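작은 문구 브랜드를 접지 않고 굴리는 법에 대하여
발표자 노트 (슬라이드 번호는 최종본 기준, 9월 24일 수정)

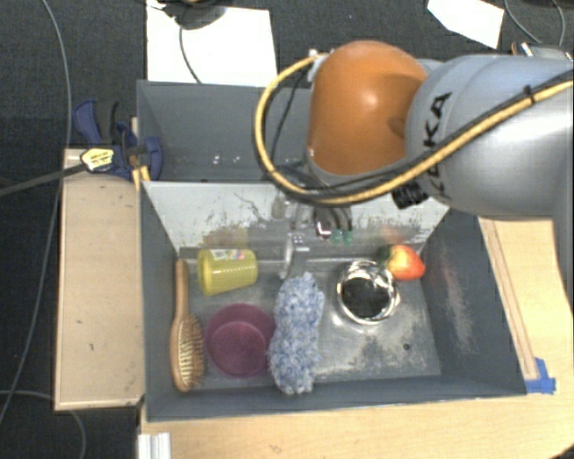
1. 시작
인사는 짧게. 제목에 '굴리는 법'이라고 썼지만 비결 같은 건 없다고 먼저 말할 것. 저는 Fleten이라는 이름으로 수첩을 만들어 팝니다. 혼자 하고, 두 번째 해입니다. 오늘 할 얘기는 대부분 제가 믿었다가 돈을 쓰고 나서 안 믿게 된 것들입니다.
객석에 이미 뭘 만들어 파는 분이 있는지 손 들게 하기. 많으면 4번을 길게, 적으면 3번을 길게.

2. "취향이 같은 사람들이 알아서 찾아온다"
이 문장을 슬라이드에 크게 띄우고 잠깐 멈춤.
창업 강연에 가면 꼭 듣는 말입니다. 저도 들었고 받아 적었습니다. 첫 수첩은 모눈 간격을 4밀리로 줄인 것이었는데, 일반 모눈이 답답한 사람이 저 말고도 많을 거라고 생각했습니다. 많기는 할 겁니다. 그런데 그 사람들이 제 가게 주소를 알 방법이 없습니다.
첫 인쇄가 4,000부였습니다. 왜 그렇게 많이 찍었냐고 물으실 텐데, 단가표 때문입니다. 다음 슬라이드.

3. 단가표의 함정
인쇄소 견적서는 많이 찍을수록 권당 가격이 내려가게 생겼습니다. 당연한 얘기죠. 문제는 이 표를 보는 순간 사람이 이상해진다는 겁니다. 천 부 줄에서 눈을 떼고 자꾸 아래로 내려갑니다. 저는 맨 아랫줄까지 갔습니다.
(물 한 모금)
첫해에 팔린 게 1,667부입니다. 솔직히 저는 이 숫자가 나쁘다고 생각하지 않습니다. 아는 사람 몇 명이 사준 걸 빼도 괜찮은 편입니다. 그런데 남은 상자가 방 하나를 차지했고, 그 방의 월세를 권당 가격에 얹어 보니 맨 아랫줄의 싼 단가는 어디에도 없었습니다.
단가표에는 보관비 칸이 없습니다. 모서리가 눌려 못 파는 물건 칸도, 여름에 표지가 휘는 칸도 없습니다. 그 칸은 본인이 직접 그려 넣어야 합니다. 이 부분 천천히.
질문이 나올 만한 곳: "그럼 몇 부가 적당하냐." 모릅니다, 라고 답할 것. 석 달 안에 팔 자신이 있는 만큼이라고들 하는데, 그 자신이라는 걸 어떻게 재는지 저는 아직 납득할 만한 설명을 못 들었습니다. 지금 저는 남아도 책상 밑에 들어가는 만큼 찍습니다.

4. 구독 상자
업계에서 한동안 구독이 답이라고 했습니다. 매달 수첩 하나, 스티커 하나, 엽서 하나. 수입이 예측 가능해진다고요.
저도 5월에 시작했습니다. 첫 달 신청자가 347명. 이때 저는 친구들한테 밥을 샀습니다. 넷째 달에는 180명이었습니다.
그래프 슬라이드에서 웃음이 나오면 그냥 두기.
해지 사유를 적는 칸을 만들었더니 가장 많은 대답이 "아직 지난달 것도 못 썼어요"였습니다. 수첩은 원래 천천히 쓰는 물건입니다. 한 권을 다 쓰는 데 반년이 걸리는 사람에게 매달 한 권씩 보내는 사업을 제가 한 겁니다. 커피 원두나 면도날로 되는 얘기를 그대로 가져왔으니까요.
그렇다고 구독이 다 틀렸다고는 안 하겠습니다. 계절에 한 번으로 바꾸고 나서는 빠지는 속도가 줄었습니다. 다만 그게 주기 덕인지, 빠질 사람이 이미 다 빠진 건지 저는 구분을 못 합니다. 구분할 수 있다고 말하는 분이 계시면 쉬는 시간에 꼭 얘기해 주세요.

5. 도구 얘기
여기는 짧게. 도구 추천을 기대하고 온 분들이 계시니 아예 빼지는 말 것.
주문 관리는 Sekon을 씁니다. 만족해서 쓴다기보다 옮기기가 귀찮아서 씁니다. 재고 숫자가 가끔 하루 늦게 맞춰집니다. 저처럼 작은 가게는 하루 늦어도 큰일이 안 나는데, 한정판을 여는 날에는 큰일이 납니다. 한 번 났습니다. 없는 수첩을 열한 권 팔았고 사과 메일을 열한 통 썼습니다.
뉴스레터는 Iment. 열어본 비율을 예쁜 원으로 보여줍니다. 저는 이제 그 원을 안 봅니다. 메일 앱이 자동으로 열어본 것까지 세는 것 같은데, 고객센터 답변을 두 번 읽어도 그렇다는 건지 아니라는 건지 모르겠더군요. 답장이 몇 통 왔는지만 봅니다. 답장은 사람이 쓰니까요. 아마도.
자동화에 대해 물으면: 포장은 손으로 합니다. 손포장이 따뜻해서가 아니고 물량이 적어서입니다. '정성'이라는 단어를 상품 설명에서 뺐는데 매출에는 아무 변화가 없었습니다.

6. 종이
이 슬라이드는 제가 좋아서 넣은 것이니 시간이 모자라면 건너뛰기.
만년필이 안 번지는 종이라고 광고하는 종이가 많습니다. Peixoto라는 수입지를 한 번 썼는데, 샘플북에서는 정말 안 번졌습니다. 실제로 들어온 묶음은 펜촉이 굵으면 뒷면에 비쳤습니다. 같은 이름, 같은 평량이었습니다. 대리점에서는 습도 때문일 수 있다고 했습니다. 그럴 수도 있겠죠. 저희 집 습도계는 샘플을 시험한 날과 같은 숫자였습니다만.
그 뒤로는 묶음이 들어올 때마다 첫 장, 가운데 장, 마지막 장에 잉크 세 가지로 줄을 긋습니다. 그리고 상품 페이지에서 '번지지 않는'을 지우고, 어떤 펜으로 그어 봤는지를 적었습니다. 문의가 줄었고, 반품은 그대로입니다.

7. 커뮤니티라는 말
조심해서 말할 것. 앞 발표가 커뮤니티 얘기라서 시비로 들리면 안 됨.
손님들과 친하게 지내는 건 좋습니다. 저도 단골이 쓴 수첩 사진을 받으면 하루가 좋습니다. 다만 채팅방을 만들고 출석 이벤트를 하는 건 일이고, 그 일은 수첩을 만들 시간에서 빠져나갑니다. 저는 방을 두 달 열었다가 닫았습니다. 방에서 제일 말을 많이 한 사람은 저였습니다.
어떤 가게는 잘합니다. 그 가게 주인들은 대체로 원래 사람 만나기를 좋아하는 분들이더군요. 방법보다 성격 문제가 아닌가 의심하고 있습니다.

8. 지금 하는 것
슬라이드에 글자만.
조금 찍는다. 떨어지면 떨어졌다고 쓴다. 다시 찍을지는 기다려 보고 정한다. 신제품은 한 해에 둘까지.
품절 표시가 있으면 오히려 잘 팔린다는 말도 있는데, 저는 품절인 동안 못 판 것만 눈에 보입니다. 재입고 알림을 신청한 분들 중 실제로 사는 분은 절반이 안 됩니다. 알림 숫자만 보고 또 맨 아랫줄로 내려갈 뻔한 적이 있어서 이 얘기는 꼭 하고 넘어갈 것.

9. 질문 받기
예상 질문과 답.
먹고살 만한가: 절반쯤. 나머지는 남의 책 편집 일로 법니다. 피하지 말고 바로 답하기.
해외 배송은: 해봤고, 배송비가 수첩값을 넘어서 멈췄습니다. 묶음으로 사는 분에게만 따로 견적을 냅니다.
행사 부스는: 부스비를 뽑은 적은 한 번. 그래도 손님이 수첩을 집었다가 내려놓는 걸 볼 수 있어서 한 해에 한 번은 나갑니다. 왜 내려놓는지 물어보면 다들 예의 바르게 다른 말을 하니, 묻지 말고 보기만.
다시 시작한다면: 천 부 줄에서 멈춥니다.
샘플 수첩은 출구 쪽 탁자에 두었다고 안내. 모서리가 눌린 것들이라 그냥 가져가셔도 됩니다.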